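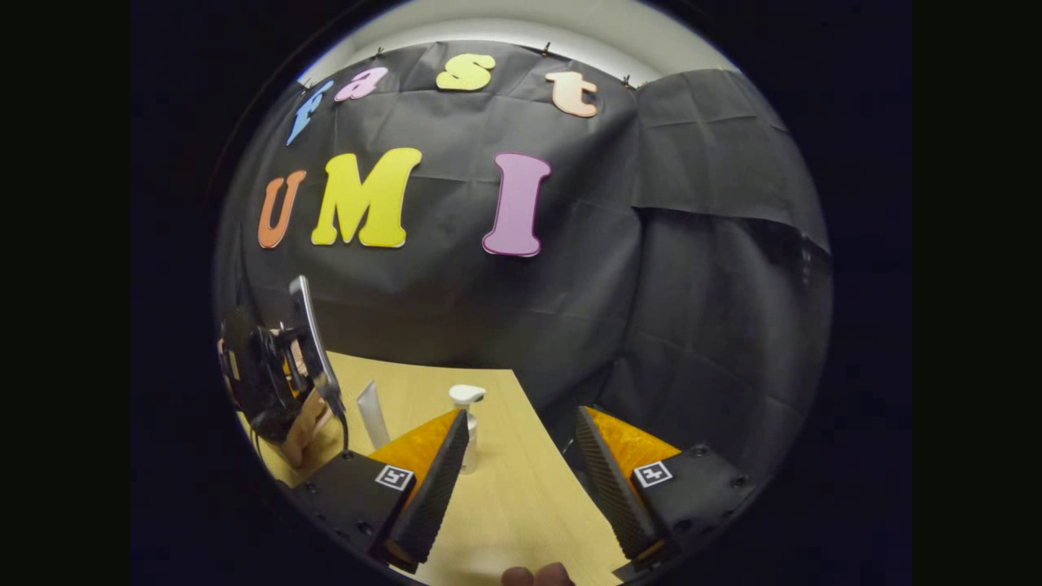 *Figure 1. View from the wrist camera of a hand-held gripper, with a second gripper on the table at left.*

# Unit 5: Collecting Demonstrations by Hand

Reading for this unit: course reader, chapter 7. Bring your lab notebook on Monday.

## 1. Two ways to show a robot a task

In Unit 4 we moved the arm by remote control. The operator held a controller, watched the arm, and the software stored joint positions and camera images at every step. The data matches the robot exactly, because it came from the robot. The cost is time. Most groups needed several tries to get one clean pick, and only one group could use the arm at once.

In this unit the robot stays out of the recording. A person holds a gripper, does the task directly, and the camera on the gripper records it. We have to work out the hand motion afterward from the recording. If that step fails, the demonstration is lost, however good it looked.

Terms used below:

- **Demonstration**: one complete run of the task, start pose to end pose.
- **Episode**: a demonstration after processing, with images, gripper pose and gripper width lined up in time.
- **Policy**: the trained model that takes images and outputs the next motions.

## 2. What the camera gives us

The lens is a fisheye, so the usable image is a circle and straight edges bend toward the rim. Do not crop or flatten the images before processing. The wide view is useful in two ways. It keeps the fingertips and the objects together in one image, and it takes in a lot of background, which the tracking step needs.

Look at the base of each finger in Figure 1. The square black-and-white markers are there for measuring gripper width. The software finds both markers, computes the distance between them, and converts it to an opening in millimeters. Keep your own fingertips off the markers. A marker that is half covered usually reads as missing.

Tracking works by following visual features from one image to the next. A plain surface has few of these. In Figure 1 the foam letters on the black fabric have clear edges and differ in color, so they give the tracker more to hold on to than bare cloth would. Loose fabric is a different matter: if it moves during a run, the features on it move too.

## 3. Lab procedure

Work in pairs. One person demonstrates, the other keeps the log.

1. Check the lens for smudges and wipe it with the dry cloth.
2. Open and close the gripper fully, 5 times, at a steady pace. This is the width calibration.
3. Record one slow mapping pass over the table and backdrop. Use the full work area.
4. Place the objects for the task. Change their positions between runs, but stay inside the taped area.
5. Record 46 demonstrations. Start each one with the fingers open and the gripper still.
6. Enter every run in the log, including the bad ones. Write what went wrong.

Move at the speed you would want from the robot. Fast wrist turns blur the image, and the arm may not be able to follow them anyway. Approach each object from a direction the arm can reach — check the reach diagram from Unit 4 if you are unsure.

Do not fix an object with your free hand during a run. The robot will not have one.

## 4. Processing

Upload the recordings to your group folder on Seveo and start the job from the course page. The output lists each run as kept or dropped. The usual reasons for a drop:

| Message | Meaning | First thing to check |
|---|---|---|
| track lost | pose could not be recovered | speed, blur, plain background |
| width missing | one or both markers not found | fingers or glare on a marker |
| out of reach | motion outside arm limits | approach direction |

The Dirik set from last April is in the shared folder for comparison. It has 1132 episodes, recorded on the same model of gripper. Load a few next to your own and compare the start poses first.

## 5. To hand in

- The log, with kept and dropped runs marked
- A plot of gripper width over time for one kept run, with the moment of grasp labeled
- One page comparing this method with remote control for your task. Say which you would choose for a task that depends on feeling contact force, and why.

Groups using the Pietrzak bench should note that its reach limits are smaller. Use the second diagram.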